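Folding Denim - Picture Page

Share this page | 61 shares | 3 comments

We take in a lot of denim at the Prondham clothing exchange. Between June and the end of the summer we handled 591 pieces, and shorts were the ones people found hardest to stack. They are short and stiff, and the pockets never want to lie down. Ibrahim Danladi asked for a page on how we lay them out before they go on the shelf, so this is it.

We work on a cloth. Denim slides about on a bare table and the cloth holds it still. Anything else that lives on the table goes to the back.
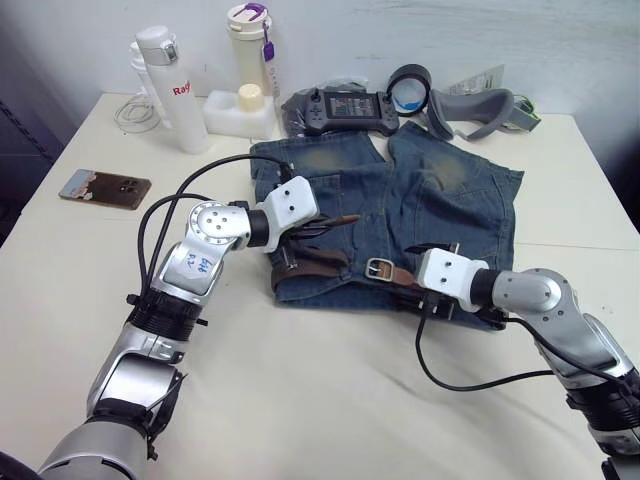 Blue denim shorts on the cream-white cloth, with the bottles, tape and small packages along the back of the table.

Start with the waistband nearest to you and the legs pointing away. Pull the legs apart a little, smooth each one with the flat of your hand, then bring one side over the other so that the outside seams meet. After that, fold the legs back up towards the waist. A belt can stay in if it is thin. Thick ones come out and go in the belt box.

Faded patches are fine. We only put a pair aside if the cloth has worn so thin that you can see light through it. Those go to Olga Leiva, who cuts them up for patches. 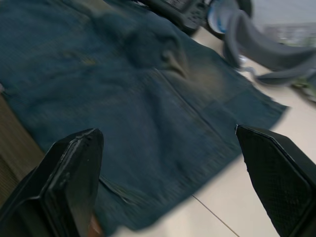

Pockets take the most time. Feel along them for lumps before you fold, and push the lining flat from the inside if it has bunched up. Go over the seams with your thumb as well - a twisted seam will make the whole pile lean. Frayed hems can be left as they are, and loose threads can be snipped.

A shelf holds up to 100 pairs if they are all folded the same way. Please stack them with the fold facing out.

Comments (3)

Borkowska: We do ours in thirds and they fall over. Will try halves.

Olga Leiva: Still happy to have any worn-out pairs, zips included.

M.T.: Does the same fold work for long jeans?

Contact us | © Prondham Clothing Exchange, September 2019 | Back to top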